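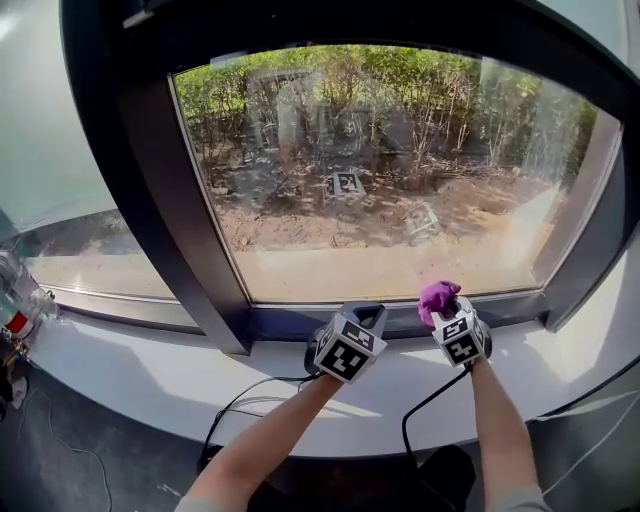
Cloth in the right-hand gripper, at the garden window.

From: Corina Barbu
To: the handheld grippers list
Date: April 16, 2024
Subject: Re: [grippers] old fingers or new fingers for cloth?

Hi all,

Renato Pangilinan wrote:
> We're stuck choosing between the flat jaws and the rounded ones for
> our cloth work at Tarnthorpe. Flat ones hold a folded towel fine but
> they lose the thin stuff as soon as you pull sideways. Has anybody
> tried both on windows or other upright surfaces? Also, do you find
> the marker cubes keep tracking when you're facing into daylight, or
> do we need to hang a blind? And is it worth going wireless? Octavian
> says no, I say yes, and we've agreed to let the list decide.

Renato, good timing, I've been at exactly this for the past couple of weeks and my forearms can prove it. I'll take your questions in the wrong order, as I've got more to say on some than others.

Jaws first. We've been going back and forth between the two kinds on window wiping, and I'd go rounded for anything thin and crumply. I did 70 wipes with each set, same window, same sort of microfibre cloth, scrunched up and not folded. With the flat jaws I dropped it or had it creep out sideways on 23... no, hang on, I'm reading Shahram's column. I'll dig out the proper tally and post it, I don't want to put a wrong number in the archive. But it was bad enough that I stopped swearing under my breath and started doing it out loud. The rounded ones I'd happily use all day.

What does matter with either kind is how much cloth you take. If you just nip a corner it flaps about and you end up polishing the glass with the plastic (ask me how I know!). Take a proper bunch so there's a good soft lump standing out past the jaws, and lean into it gently. The lump spreads when it meets the glass and you get a decent patch wiped in one go. The downside is that a big bunch fills up the gripper's own camera view something rotten.
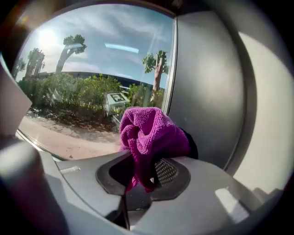
I've gone round in circles on that one. Shahram Taheri at Arkamau moves his camera mount back to see past the cloth, and he's very pleased with it, but then it's further from the jaws and you lose the little details of how the fabric is folding. I've left mine where it was. On a window you've got loads of view left over anyway, with trees and sky and hedge to give the tracking something to chew on, and the cloth only really gets in the way low down. If you were wiping a blank worktop I might answer differently. A strong colour helps too — we used grey cloths to begin with and against grey plastic they were a misery to label. Bright purple or pink, every time.

Daylight. No blind here, and I'd try without before you go spending money. The cubes on the grippers have been fine for me with the sun coming in, as long as I don't twist one so that a single face is doing all the work. Markers on the far side of the glass are another matter. We've got some boards out in the garden as well, and the ones lying flat on the soil can wash out when a reflection lands on them. The one stood up on posts among the shrubs is much better behaved. So if you do put any outside, stand them up! I wish I'd done that from the start instead of traipsing out in October mud to shuffle boards about.

The real nuisance is the sun getting into the gripper camera itself. With exposure on auto, it would swing all over the place every time I lifted my wrist towards the sky, and the cloth went nearly black. I fixed the exposure by hand and put up with a blown-out patch of sky, which I don't need for anything. Octavian Tudose suggested a polarising film over the lens and I've got a sheet of it on the desk, still in its wrapper. If anyone's used it on a very wide lens, please tell me whether it's worth the faff.

Wireless. Sorry Renato, I'm with Octavian. I did borrow the Hanrahan radio pack for three days and it was lovely to move about without cables, but left and right kept drifting apart in time and I spent the evenings lining up clips by eye. Back on the wires, both sides stay together and I've stopped thinking about it. You do have to watch where they run, mind. I let mine go down over the front of the sill and leave plenty of slack, and before each go I check that I'm not standing on one. A snagged cable gives you a little jerk in the wrist that's a pain to find later on.

Controller settings, as somebody's bound to ask: I log jaw width at 300 readings a second, and that's overkill for cloth. Silviu Toma runs his much slower at Tumstead and his curves look the same as mine, so I may come down. We've got 232 good clips with the rounded jaws so far. I'll share a handful once I've trimmed them, if someone can remind me where the list keeps its big files these days.

One question back to you, Renato. When your thin cloths slip, is it at the start of the pull or when you change direction? Mine nearly always went on the turn at the end of a stroke, and slowing down there helped even with the flat jaws. Might be worth trying before you order new ones.

Cheers,
Corina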